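Jistero indoor basketball, size 7

September 7, 2018

I've had this ball since July and it's been to every Fultgate session with me, so I reckon I can say a few things about it now. First off, the grip is lovely! It was a bit slick out of the box, but after a fortnight of shooting drills it softened up and now it sits in the hand just right, even when I'm sweating buckets by the fourth quarter.

Bounce is true and it holds its air well (my old Tomine needed pumping before every game). Chibuzor borrowed it for free throws and tried to take it home with him, which I'll count as a recommendation.

My one moan is the channels - they're shallow, and if you've got small hands like Idrisa you do notice it on a quick release. I wouldn't take it outdoors either, the cover's too soft for tarmac. 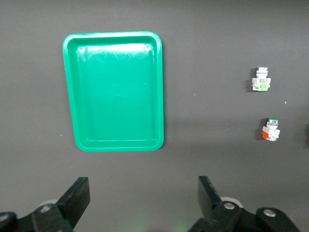 Green tray, dark worktop.

Would I buy it again? Yes, for indoor league play. If you're mostly down the park, get a rubber one and save your money.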